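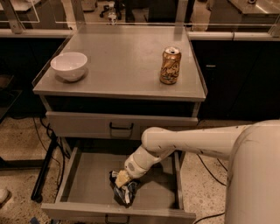 Gilang Yeoh wrote in after the November issue to ask why the fourth floor at Drendmont still waits for hot water in the morning when the loop was rebalanced in the summer, and whether the new valves were set wrong or simply not finished.

They were not finished. The summer work covered the risers on the north side only. The south risers were left at their old settings until the parts came in, and the fourth floor kitchen is on the south side, at the far end of the longest branch.

The system works as follows. Hot water leaves the tank in the basement, goes up through the supply risers, and comes back down through a smaller return pipe with a pump on it. When nothing is being drawn, the pump keeps a small flow moving so that the water near each tap stays warm. Water takes the easiest route back to the pump. On a loop with no balancing, the short branches take most of the flow and the long ones get very little, so the water in them cools overnight. Running a bigger pump raises the flow everywhere, but the split between branches stays poor and the pipe wears faster at the elbows.

The fix is a balancing valve on each return. The Kusuma valves now on the north side respond to temperature: each one closes down as its own return warms up, which pushes flow toward the branches that are still cool. They have a small strainer on the inlet. Two of the strainers were found partly blocked with scale in October and were cleaned, and the remaining north side strainers will be checked when the water is off for the south side work.

The longest branch is 300 feet out and back. Before the change, its return was reading well below the tank setting at 8 in the morning. The plan is to fit four valves on the south risers, let the loop settle overnight, and take readings at the same hour on the following mornings before anyone touches the pump speed. Insulation on the return in the ceiling space is also missing in places, about 100 feet in total, and will be replaced at the same time. Bare pipe loses enough heat to make a correctly set valve look like a faulty one. 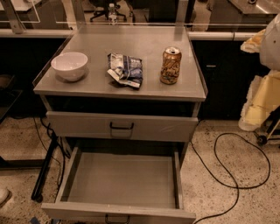 Will the tank temperature be turned up to help in the meantime?

The tank setting stays where it is. A hotter tank would do little for a branch that has almost no flow, and it would raise the temperature at the taps closest to the basement, where the mixing valves are the oldest in the building.

Cold water will not be affected by the work. Hot water on the south side will be off from early morning until the valves are in and the air is bled out. Expect some spitting at the taps afterward — run them slowly until it clears. If a tap still runs cool after a minute, send the room number and the time of day to the building desk, as a report without the time is hard to match to the pump log.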